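Comparing Two Finger Pads on a Hand-Held Gripper

Project report by Aurelia Bălan and Joaquim Pinheiro
Supervisor: Waltraud Bauerfeind

When we started in September we thought the pads would be the easy part. Our first weeks went to the linkage and the trigger, and the pads were simply whatever we found in the drawer at the Drastembridge workshop. Then we tried to pick up a sock, and the whole project changed direction — happily, I would say now, although Joaquim took a day or two to forgive the sock.

We compared a smooth hard pad with a soft rubber one that Mareike Kohlhase cast for us (thank you, Mareike, and sorry about the oven tray!). The task was packing and unpacking small household things, and we wanted lived-in rooms for it, with a surface that gives a little when you press on it. A lab bench is very kind to a gripper and a mattress is not.

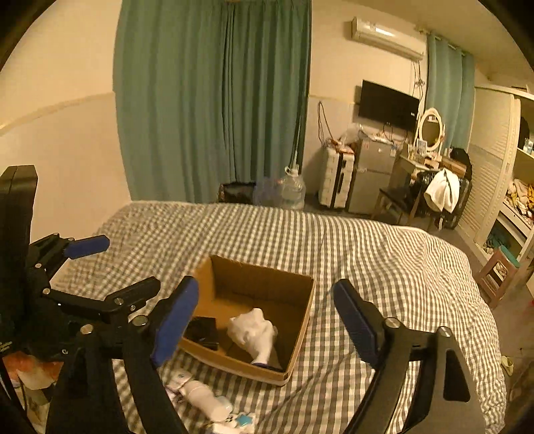 Figure 1. The gripper with blue rubber pads, open over the cardboard box on the bed.

We made 110 attempts with each pad, using soft, flat and round items in turn. The hard pad managed 67 good lifts and the rubber pad 99. Most of the gain came from cloth, which the rubber pinches and holds even when you come in at a poor angle. Flat things lying close to a box wall stayed difficult with both, as there is hardly any room to get a finger down beside them, and we often ended up pushing the box along the cover before we got hold of anything.

Our wrists also had opinions. The tool weighs 500 grams, and after a long afternoon we both got sloppy, so we began swapping over every 20 attempts. We would do that from the first day next time, and we would also like to try a narrower pad tip for the flat items.

Related projects
Trisedska: a low-cost wrist joint (Gergely Szilágyi)
Prikon controller, notes from the second build
Sorting laundry with one arm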